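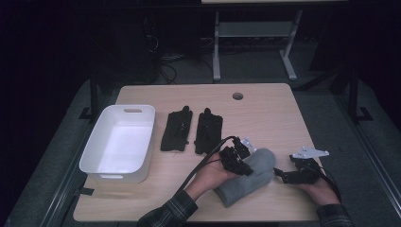
Workshop forum > Builds in progress > Hand-held grippers for collecting sorting data, build log

skolik_vh
Posted January 10, 2023

Hello everyone. My name is Vasylyna Horobets, I was mostly reading here until now. English is my third language, so please excuse me if something sounds strange.

I am building a pair of hand-held grippers in the shared workshop on Cosgrove Street. The name of the project is Skolik. The person holds one in each hand and does the task, and later the same linkage goes on two small arms which I am still paying off. The first task is sorting winter things: gloves and mittens go from the table into a plastic bin. I chose cloth because everybody starts with blocks, and blocks forgive too much.

My trouble at the moment is the closing force. The links run in metal eyelets and the movement is smooth, but the last few millimetres feel soft. With thick felt I don't notice it. With thin knit the cloth slides when I turn my wrist. I have tried sandpaper on the inside plates, and also thin rubber, which was better but peeled off at the corners.

What would you put on the plates?

Rorketti
Silicone tape, the self-fusing kind from the plumbing aisle. Wrap it, don't glue it. I've had the same wrap on mine since April and it still grips.

What servo are you running? If it's one of the cheap nine gram ones I'd look there before worrying about the plates.

skateo_ben
I'll disagree with Rorketti on the tape. It's great for a month and then it collects every bit of fluff in the shed and goes slick. I'd mill shallow grooves across the plates, 2 mm apart, and leave them bare. Ugly, but it never peels.

Rorketti
Mine lives in a shed with a table saw and it's fine. Wipe it with a damp rag, mate.

skolik_vh
Thank you both. The servos are the metal gear type, a step above the cheap ones. I measured the current and they are not stalling, so I believe the softness is in the joints. 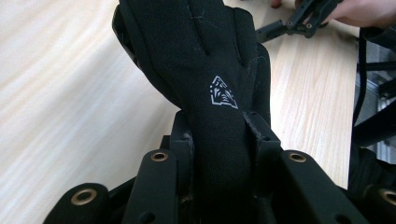
About the joints I should write more, as I think my first post was not clear. On each side I have two links, an inner and an outer one, and I reamed the eyelet seats by hand on the drill press. My guess is that some seats are slightly oval. When the plates meet nothing, there is no play that I can feel. When they close on a cuff, as with the black glove that has the little white logo on the back, the force goes sideways and the links can twist a bit. The brass eyelets catch the light nicely, so it is easy to watch them when I load the plates slowly. This is how I began to suspect them. Also, skateo_ben, you have a point about fluff: there is white lint on that glove already, and whatever is on the glove will finish on my tape.

I have not decided between grooves and tape. I can make one plate of each and compare.

hemi_g
Hemi Gilchrist here, I look after the laser cutter at a space across town. Eyelets are the wrong part for a pivot. They're pressed sheet, they were made for tarps and shoes. Get some flanged bushings and a proper shoulder bolt and I reckon your soft few millimetres will disappear. A bag of 30 is cheap.

skateo_ben
Bit harsh. Plenty of hobby linkages run on eyelets for years. For a light load like a mitten they're OK as long as the holes are round.

hemi_g
For a light load, sure. She's going to do this how many times though?

skolik_vh
My plan is 2000 closings for each hand before I trust it on the arms. At the moment the counter on the left one says 449.

hemi_g
Then you'll be doing the bushings at some point. Better now, while you've only got the one pair to pull apart.

Rorketti
Agree with Hemi on this one, still disagree with Ben about the tape.

Off topic, but how are you handling the cables? Mine always catch on my sleeve when I reach across.

skolik_vh
Badly :) They trail from the back of the grippers and I wear a flannel shirt, so they like to ride on the forearm. I am thinking of a soft clip near the elbow. If I fix the cable too tight I feel it pulling when I turn my palm up, and then I start to move in an unnatural way, and this goes into the recordings too.

Rorketti
Leave a loop at the elbow, a hand's width or so. And swap to silicone-jacket wire, the PVC stuff fights you when the shop's cold.

skolik_vh
Good, I will look for this wire. I ordered 12 flanged bushings this evening. The left gripper will get them first and the right one stays as it is, so that I can feel the difference. When they are in I will post the current readings in this same thread.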